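분류: 기술지원 > 양팔 조작 > 정책 평가 / 상태: 모니터링 중

제목: 접시 꽂기 과제에서 두 번째 접시부터 성공률이 떨어지는 문제

안녕하세요, 늘 빠르게 답변 주셔서 감사드립니다. 지난번 캘리브레이션 건도 덕분에 잘 넘겼는데 또 이렇게 길게 글을 남기게 되었네요. 저희는 Bernotdale 과제에서 접시를 집어 건조대에 꽂는 동작을 모방학습으로 가르치고 있습니다. 시연 데이터는 2,000개이고, 수집과 재생은 모두 Vondura 툴킷으로 했습니다.

증상부터 말씀드리면, 첫 접시는 아주 예쁘게 잘 꽂습니다. 그런데 두 번째 접시로 넘어가면 그리퍼가 건조대 앞에서 한참 머뭇거리다가 핀 위에 접시를 걸쳐 놓거나, 아예 접시를 든 채로 제자리에서 조금씩 흔들립니다. 첫 접시 성공률은 90%인데 두 번째 접시는 45%입니다. 처음에는 조명 탓인 줄 알고 커튼도 쳐 보고 걷어도 보았지만 차이가 없었습니다.

[2024년 7월 24일 접수]
로그 잘 받았습니다. 자세히 적어 주셔서 상황을 이해하기가 한결 수월했어요. 우선 행동 청크 길이와 관측 이력 길이를 알려 주시고, 가능하시면 실패한 회차의 손목 카메라 영상도 함께 올려 주세요.

[회신]
청크 길이는 기본값 그대로이고 관측 이력은 5프레임입니다. 영상은 Mimudlow 폴더에 올려 두었습니다. 올리면서 저희도 다시 돌려 보았는데, 머뭇거리는 구간이 거의 언제나 왼팔과 오른팔이 역할을 바꾸는 시점과 겹치더라고요. 혹시 도움이 될까 싶어 적어 둡니다.

[지원팀 답변]
말씀하신 부분이 단서가 된 것 같습니다. 시연 데이터를 살펴보니 한쪽 팔이 기다리는 동안 관절 값이 거의 변하지 않는 구간이 꽤 길게 들어 있었습니다. 정책이 이 정지 구간을 그대로 배워서, 비슷한 자세가 되면 멈춰 버리는 것으로 보입니다. 번거로우시겠지만 아래 순서로 한번 해 보시겠어요?

1) Renaud 전처리 스크립트에서 정지 구간 제거 옵션을 켭니다. 양팔이 모두 멈춘 구간만 잘라 내야 하고, 한 팔이라도 움직이는 구간은 남겨 두셔야 합니다.
2) 관측 이력을 1프레임으로 줄여 다시 학습합니다.
3) 평가할 때는 매번 건조대를 비운 상태에서 시작하고, 접시를 두는 위치를 회차마다 조금씩 바꿉니다. 책상 위의 다른 물건은 그대로 두셔도 괜찮습니다.

[회신]
세 가지 모두 적용해서 다시 학습했습니다. 학습이 밤늦게야 끝나서 답이 늦었네요. 재평가 때 쓴 배치를 함께 올립니다.

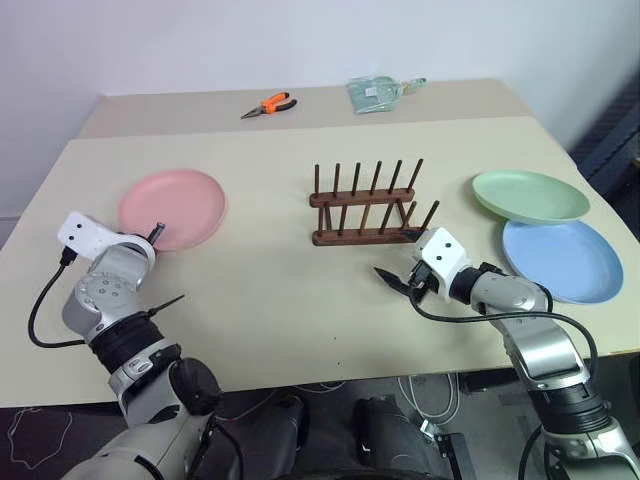 첨부 1. 재평가 배치. 가운데가 빈 건조대, 왼쪽이 분홍 접시, 오른쪽이 겹쳐 놓은 연두·하늘색 접시.

두 번째 접시 앞에서 흔들리던 증상은 눈에 띄게 줄었고, 성공률도 첫 접시와 비슷한 수준까지 올라왔습니다. 다만 겹친 접시에서 위쪽 것만 집어야 할 때 아래쪽 접시까지 같이 밀리는 일이 아직 가끔 있습니다. 이건 정지 구간과는 다른 원인 같은데 어떻게 보시는지요?

[지원팀 답변]
좋은 소식 들려주셔서 저희도 기쁩니다! 접시가 밀리는 문제는 접근 각도 쪽을 의심하고 있습니다. 겹친 배치의 시연이 전체에서 얼마나 되는지 확인해 주시면, 추가로 수집할 분량을 같이 계산해 드리겠습니다. 이 티켓은 닫지 않고 열어 둘 테니 편하실 때 이어서 적어 주세요.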